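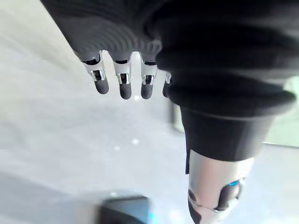 The ferry to Olside left at 5 in the morning, and Merja Sjöberg was the first one aboard, with a thermos, a wool hat (in July!) and her grandfather's notebook buttoned inside her coat.

She had wanted this trip since she was a girl. Every summer he had told her the same story, about the bell at Gilirura that could be heard across 14 miles of open water, and every summer she had begged him to tell it again. He did the bell with his voice, a long low hum that made the spoons buzz in the drawer. Oh, she loved that hum!

"You're going all the way up?" asked the deckhand, a sunburned boy with a coil of rope on his shoulder.

"All the way," said Merja. "To the chapel and the bell and everything."

"It's a steep climb."

"Good!"

He laughed and went off to see to the lines. The engine caught, the whole boat shivered, and the harbor lights slid away behind them. She stood at the rail the entire crossing — she couldn't have sat down if they'd paid her — and watched the islands come up out of the mist one after another. Isow went by, low and green, with sheep on it. Then a long gray stretch of nothing but gulls.

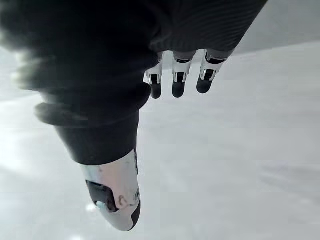
What was in the notebook?

Mostly tunes, written in pencil, and on the last page the pattern for ringing the bell, which her grandfather had learned from old Suominen the winter he was 14.

She knew the pattern by heart. Three slow, two quick, a rest as long as a breath, then three slow again. She had tapped it on desks and steering wheels and once, by accident, on a dentist's arm.

The path was every bit as steep as the boy had said. It went up through birches and then heather, and she had to stop twice to get her wind back, grinning like a fool both times, with the sea spread out blue and huge below her. The chapel door was stiff. Inside it smelled of salt and candle wax, and there was the rope, thick and dark, worn smooth where hands had held it.

"Well, Grandpa," she said, and her voice came back to her off the stone.

She took off her hat. She wrapped both hands around the rope, bent her knees the way he'd shown her with a bath towel over the kitchen door, and pulled. For a moment there was only the creak of the beam overhead. Then the hum came down through the roof and the rope and the soles of her boots, and she pulled again.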